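Decluttering, again

Trinity Achterberg's newsletter says I should own 56 things in my kitchen. She sells a course about it for $244, so that's one more thing to own. I signed up for the free part in February and I'm still not convinced.

Her rule is that anything you haven't touched in 13 days goes. Fine, there goes the roasting pan, and I'll buy another one at Thanksgiving. Who does that help, apart from the store?
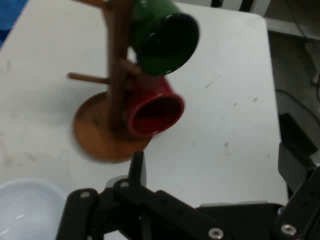
The course also wants every surface bare. I don't buy it. A wooden mug tree takes up a small circle of table, and I'd keep one over a cupboard full of stacked cups any day. Scuffs on a white tabletop don't bother me much either.

I'm unsubscribing after part 2.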